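Workshop notebook, 22/06/2024

Finally got back to the walnut ink today, which has been sulking in its jar since December. Siebe wanted to pour it down the sink (he says the whole shelf smells like a pond) but I strained it through an old pillowcase and it's lovely! Much darker than the batch we made from the Dronbridge husks, and it doesn't go that nasty yellow at the edge of a stroke.

Recipe as it stands: 100 g of husks, simmered low all afternoon, strained twice, then 20 g of gum arabic stirred in once it had cooled. I think that's a touch too much gum. The pen drags on the upstrokes and I had to wipe the nib far more than I'd like. Next time I'll start with half and add it in pinches. 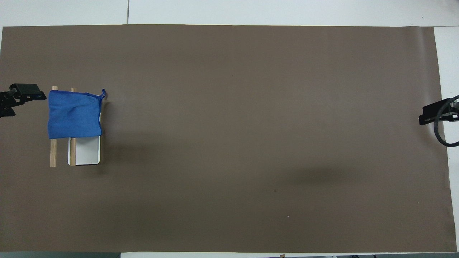
2 min read

Brown paper is still my favourite for trying out big letters – it's cheap, it has a bit of tooth and you don't feel guilty about wrecking a whole sheet. The ink does sink into it though, so hairlines go fuzzy. On the Maes cotton paper they stay crisp, but that's too dear for practice and I've only got a few sheets left anyway.

Daryna came by after lunch and tried the wide nib. She leans much harder than I do and got a gorgeous warm brown out of it, where mine looked like weak tea. So maybe it's my hand and the ink is fine? We swapped nibs and hers still came out darker. Annoying.

Put three strips in the south window to see how they fade, half of each under card. Strip 31 is plain, 32 has a drop of vinegar, 33 has the rusty nail water. Leave them alone please, Siebe.

Still to do: order more husks from Womach, find the lid for the small jar, and write up the oak gall batch before I forget how long I left it. The clove oil seems to be keeping mould off so far, but I'll look again on Tuesday.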